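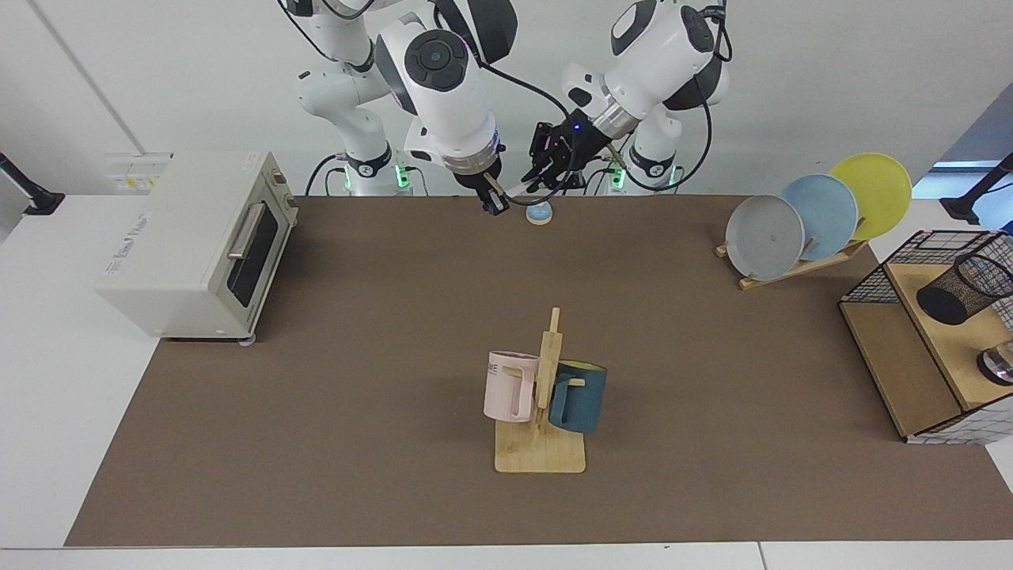
Tilley handover

The Tilley handover (most of us just say "a Tilley") is a way of teaching a two-armed robot to pass a thing from one gripper to the other. I've used it since my first June in the lab, so take this as an entry by a fan!

Origin

Xuân Tiêu and Lâm Hà worked it out while on a project called Fillano, which was meant to be about tidying kitchens. Their arms could pick up a mug or a plate well enough, but passing anything across kept going wrong – one hand let go too early, or both held on and pulled.

How it works

A person steers both arms through the job many times over, and the robot learns from the recordings. The clever bit (I think so, anyway) is that each recording is split at the moment both grippers have hold of the object. The part before and the part after are learnt separately, and a small third model decides when to let go. It looks at the camera pictures and at how hard the motors are working, and it has to say yes 12 times in a row before the first gripper opens.

Thin things are the usual test, sticks above all, as they twist in the fingers and a small mistake at one end is a big one at the other. Kitchen clutter stays on the table during recording, so the model gets used to seeing it.

Results

The first full set had 564 recordings, which took the pair around 16 afternoons. Dropped sticks became much rarer, though the arms also got slower, and I still find the pause in the middle a bit painful to watch.

Variants

Sầm skips the third model and uses a fixed wait of 7 seconds. Iron keeps it but adds a gentle tug before release, and it's the one I'd pick for heavier objects. Neither copes well with anything floppy.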